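Hand-held gripper: pads peeling, and jaws won't close all the way on box latches

Posted by Danica Hudec in Grippers and end tools, 22nd December

Hi all! I've been using a hand-held gripper to record box-handling demos, mostly opening and closing those smoky plastic compartment boxes with the two black latches on one side. It went fine for weeks. Now the left finger feels mushy, and when I squeeze onto a latch it slides off before I get any real grip. The padding on the inner side of that finger has started to lift at the edges, too.

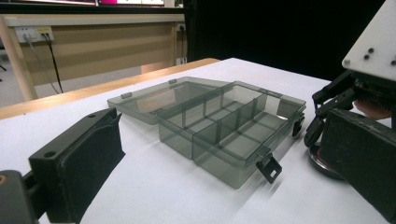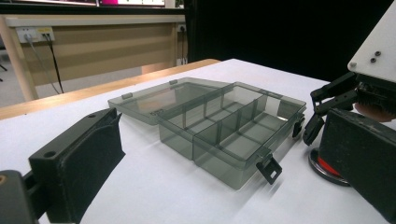 Same box in both, lid open and latches hanging.

Things I've tried so far:

Wiping the pads down with a dry cloth (helped for maybe ten minutes).
Pressing the padding back and leaving it clamped overnight. It was up again by lunch.
Zeroing the jaw width in the software. It reads closed when there's still a gap I can slide a business card through, which bugs me more than anything else.

I also got my fingertip nipped in the linkage yesterday while I was holding the jaws apart to look at the pad. No blood, just a nasty pinch and some language. So now I'm a little nervous about poking at it. The counter says 1364 cycles on this set of fingers, and the old set lasted a lot longer than that.

Is this just glue, or is something in the linkage worn out? And do I have to throw away the demos I recorded while it was reading wrong?

Thanasis Tsolakis

It's the glue. Mine did the same. Superglue it and move on, you're overthinking this.

Evanthia Pappas

Please don't superglue it! I did that in May and it set hard as a rock along the edge, so the pad couldn't flex and it tore right next to the glue line. I ended up scraping the finger with a razor blade for most of an evening.

What worked for me was peeling the whole pad off, cleaning the finger with isopropyl alcohol until the cloth came away clean, and putting on a fresh pad with thin double-sided tape. Round the corners of the new pad with scissors first -- square corners are what catch on box rims and start the peeling. Then leave it alone overnight under a clamp. I know you already did the clamp thing, but old adhesive with dust in it isn't going to hold no matter how long you squeeze it.

On the gap, I'd look at the pad before blaming the linkage. If an edge is folded up even a little, the jaws meet on the fold and stop there. Take both pads off and close the fingers bare. If they meet evenly, your linkage is fine. If one side lags or you can wiggle it, check the pivot screws. One of mine had backed out almost 15 degrees, and a tiny turn fixed it.

And about your finger: power it down and unplug it first, then put a scrap of wood between the jaws if you need them open. I keep a piece of paint stirrer in the drawer for this. Keep your other hand out from behind the linkage as well, that's where I got bitten.

Nektarios Kourkoulas

Agree with Evanthia on the tape. Re-zero AFTER the new pads are on, with the jaws closed on nothing, or you'll be right back where you started.

For the demos, I wouldn't toss them yet. Find the first recording where the closed reading looks off and set aside everything after it. I had 400 in a batch like that and 92 were bad, all of them ones where the jaws had to close fully on something thin. The ones where I was just pushing a lid over were fine. It's boring to go through, but less boring than recording them again.

If the pivots do turn out loose, post the screw size and I'll see if I have spares.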